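Shirts, week whatever

Ok quick one before I lose the evening again. The folding set is at 787 episodes as of this afternoon. I wanted 400 by the end of March and we blew through that, so I moved the goalpost, obviously, and now I'm annoyed at the new goalpost.

Same setup as last time. Two arms, flowery mat, three walls, green tray on the right. One garment out at a time, finished ones go on the stack at the back left. Me on the leader arms with cold coffee.

Red is my favorite to collect. Shows up great on the wrist cameras, even when the light goes harsh on the right side and the print washes out. White on this mat is misery. I keep meaning to log color as its own field and I keep not doing it. Clokorby (our logger, named by a cat on a keyboard) has a free text notes box and I've been typing "red" "white" "pinkish" in there like an animal.

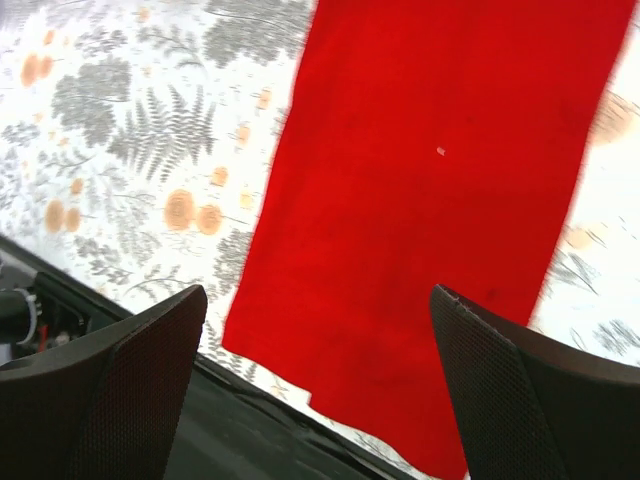 Wrist cam, red one. Hem is never as straight as you want it.

That little step in the hem is the kind of thing I used to flatten out by hand before hitting record. Stopped doing that. If every episode starts with a perfect garment the policy learns perfect garments and then falls over on the first real one. Wunderlich, the first version of the set, had exactly this problem. Beautiful data, useless model. It would reach for where the corner should be and close on nothing, over and over, very confidently.

So new rules for Fanda (the second version):

No fixing the cloth between reset and record. Toss it, leave it.
Bad grasps stay in if I recover within the same episode.
If I drop it and have to reach in with my own hand, episode gets binned.
Tray gets nudged every so often. Angle too.

The second one is the one I argue with myself about. Recoveries are worth a lot, I think, more than the clean runs maybe. But my recoveries are ugly and slow and I don't want it learning to hesitate the way I do. Trimmed 11 episodes yesterday where I basically just sat there thinking with the grippers closed. Nobody needs that in a training set.

The lengthwise fold is still the hard part. Both arms have to take the bottom end, one corner each, and keep it tight without dragging the whole strip toward the front. Pull too little and you get a lump in the middle. Pull too much and the top end creeps down the mat and then your next grasp is off. I can feel none of this through the leaders btw, no force feedback, it's all eyes. 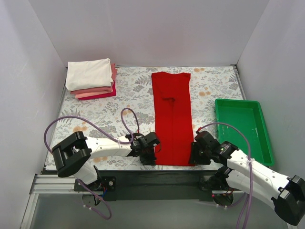 Marlene Sperling
Robot teleoperator and data wrangler, Grolex

Still a bunched up patch partway down on that one, see it? Left it. Smoothing is its own skill and I'd like to get enough examples of it to split it out later. Right now it's all one long episode labeled "fold" and I suspect thats too coarse. Might try 3 segments, flatten / halve / finish, and see if relabeling the old stuff is bearable. Probably it isn't.

Cables are fine by the way, somebody asked in the comments. I route them outside the links and leave lots of slack over the top. Snagged once in Wunderlich, not since.

Next: longer sleeves, ugh. And some towels so I can feel good about myself. Will post the training curves when theres a curve worth posting.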